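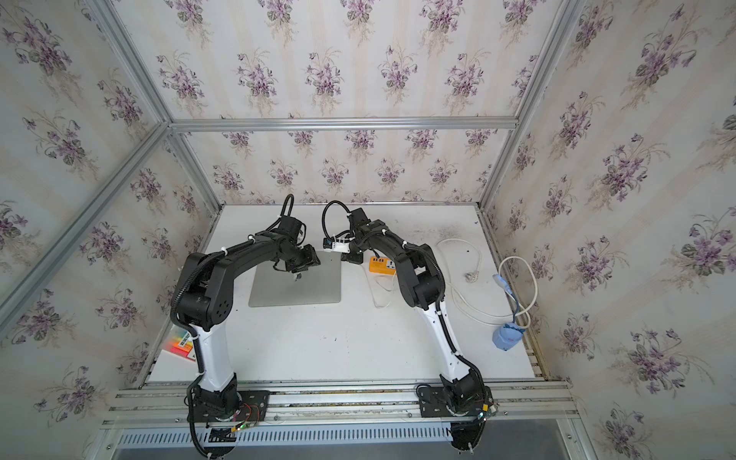

I have been trying to pick a wallpaper for the back bedroom since February, and I have finally picked one. It took much longer than the hanging did. My problem was that I knew what I liked and didn't trust it. I like old-fashioned florals, the kind with a light background and small bunches of flowers. Cream paper with bouquets of purple violets and green leaves, set in rows over faint vertical stripes, is very close to what my aunt had in her front room in Zosthorpe, and every time I sat down to choose something modern I ended up back at violets.

My aunt's paper was up for 23 years. I slept in that room most summers on a fold-out bed, and I used to lie there following the rows with my eyes until I found the place by the window where the pattern didn't meet. One bunch had half its leaves missing and the next strip had too many. She had hung it herself with a borrowed table. She knew where the bad seam was and put a lamp in front of it.

The house I live in now is in Vevunport, on the side of town where the houses are all narrow and the bedrooms are at the back. Mine was built with plaster walls and nothing in it is straight. The back bedroom is the smallest room. It had been painted dark green by the people before us and then painted white over the green, badly, so on a gray morning it looked like the inside of a refrigerator with something wrong with it. I wanted paper because paint had already been tried twice.

I started with samples. Evau, the decorating store out past the bus station, will give you three free cuttings and charges for any more. I used up my three the first afternoon. After that I paid for them. I taped them to the wall next to the door and looked at them in the morning, and then with the lamp on at night. A cutting the size of a sheet of printer paper tells you the color and the feel. It tells you very little about what a full wall will do. One pattern I loved on the cutting had a dark stem in it that lined up from row to row, and when I saw the whole roll open at the store it made slanting lines all the way up. I would have seen nothing else for years.

So my first piece of advice is to ask them to unroll it. They don't mind. Stand as far back as the aisle lets you and squint.

The second thing I learned is about the repeat, the distance before the pattern starts over. It's printed on the label and I had never paid attention to it. A big repeat wastes a lot of paper, as each strip has to start at the right place to meet its neighbor. With small bunches of flowers the repeat is usually short, and you throw away less. There is also straight match and drop match. On a straight match the same flower sits at the ceiling on every strip. On a drop match the next strip is shifted down by half. If your ceiling slopes, and mine does, a straight match will show it, because the flowers at the top get slowly cut in half as you go along the wall. A drop match hides it some. I did not know any of this when I fell for a straight match.

I spent too long reading about wallpaper on the internet. There is one forum thread on hanging paper over old plaster that had 1,102 replies when I found it, and 1,761 when I checked back last week. I read more of it than I should have. Half of the people in it say you must put up lining paper first. The other half say lining paper is for people who can't fill a hole. Someone had posted a long argument about sponges. I came away more worried than when I started and with a long shopping list, most of which I didn't buy.

What helped was talking to Gil-soo Koo. He hung paper for a living before his knees gave out, and he lives two doors down. He came over, put his palm flat on the wall in several places, knocked on it, and told me to line it. He said to hang the lining paper sideways so that its seams can't land under the seams of the top paper. Then he found the corner behind the door and told me to finish there. You begin at the most visible place and you end where the mismatch will bother people least. There is always a mismatch at the end. I thought of my aunt's lamp.

The paper I chose is by Feyisa. It is cream, with a small bunch of blue flowers that might be cornflowers. I had wanted violets and they had a violet one, but it was out of stock and the wait was long, and when I put the two cuttings next to each other the blue looked better with the floor. I was sorry for a day and then I wasn't. It has a short repeat and a half drop. The rolls came from two batches, which I caught only because Gil-soo told me to check the batch number on every label before opening anything. I took the odd one back and Evau swapped it without any trouble.

Preparing the walls took four evenings. I filled the holes, sanded, washed everything down with sugar soap, and found a patch under the window where the plaster had let go. That had to be cut out and filled in two goes, and then I had to wait for it to dry. Lining took a full day. I was slow, and the first strip went up crooked and had to be pulled off and hung again. Lining paper is forgiving. It's good to make your mistakes on it.

Then I waited two days and hung the real thing. I drew a plumb line for the first strip with a pencil and a weight on a string. You can't use the corner of the room as your guide in a house like this. I used a paste-the-wall paper, so there was no folding and no table, and that alone would make me choose it again. You roll the paste on, hang from the top, slide the strip over until the flowers meet, and brush from the middle out. My arms hurt by the third strip. The matching was easier than I expected. If you get the pattern right at eye level, a small error near the baseboard isn't going to be seen by anyone.

The light switch was the worst part. Turn the power off at the box, loosen the plate, cut an X in the paper over it, and trim so that a little tucks behind. I cut too far on one corner and had to patch it with a scrap. I can see it. My husband says he can't, but he also said he couldn't see the slanting stems.

Some things I would do differently:

I would buy new blades at the start and change them far more often. Old ones drag and tear wet paper.

I would paint the ceiling and the trim first. I did the ceiling first and the trim after, and there is now a thin line of white on the paper near the closet that I will have to live with.

I would keep one whole roll back. I have only part of one left. If we ever have a leak, I'll be hunting for that batch number.

I wouldn't read the forum.

As for the cost, a painter's quote for the room had been up to 2,000 once the plaster was included, and I came in well under that, mostly because I don't pay myself. The paper was the largest part of it. The lining paper was cheap. The good brush was not, and it was worth it.

The room looks smaller now than it did in white, which I had been warned about, and I don't mind. The bed is back in, the curtains aren't up yet, and in the late afternoon the cream goes a bit yellow. The mismatch is behind the door, where Gil-soo said to put it. The bunch there is missing most of a flower and has one leaf left over.

Next is the stairwell, where the wall is twice as tall and there's nowhere to stand a ladder. I'm going to ask him about it before I buy anything.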